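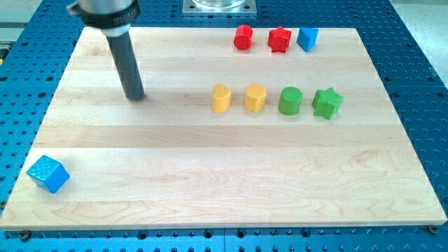
Fig. 4: Maple board on the perforated table, blocks set out.

Section 4. Fixing the board and setting out the blocks

I've put the Nalovstead table together more times than I care to remember, and this is the bit people rush (I did too, the first time!). Take your time over it and the rest of the guide is a breeze.

You'll need the maple board, the bag of Breller fixings, a screwdriver, a soft cloth and your Fando blocks.

1. Wipe the table top down first. Crumbs and sawdust love those round holes, and a bit of grit under the board will make it rock. I go over mine with an old paintbrush and then the cloth.

2. Lay the board down with the long strips of wood running left to right. Pick whichever face you like best. Maple varies a fair bit, so don't worry if yours has a few darker streaks in it – mine does, and I've grown rather fond of them.

3. Slide the board about until its front edge runs parallel with the rows of holes. Leave a strip of table showing along the front. I do this by eye, then check both ends with a ruler.

4. Start with the front corners. Put a screw in at each one, but only finger tight for now, and go back to step 3 if the board has crept round on you (it will).

5. Nip the screws up a little at a time, swapping from one corner to the other.

CAUTION: Hand tools only, please. A power driver will chew the screw heads before you've noticed.

6. Now the fun part! Tip the blocks out and set them on the board. I like loose rows towards the back, leaving plenty of bare wood to work on. The red star can stand upright, and the red cylinder is quite happy on its side.

7. Give each block enough room to get your fingers round it. Two crammed together are a nuisance to pick up.

NOTE: The blocks have a textured surface, so dust clings to them. Warm water and a drop of washing-up liquid does it, then dry them well before they go back on the wood.

NOTE: I oil my board every 12 weeks with Thibodeau board oil. Take the blocks off first and leave it overnight. Check the screws while you're there.

Spare fixings are listed under part 288 at the back of the guide.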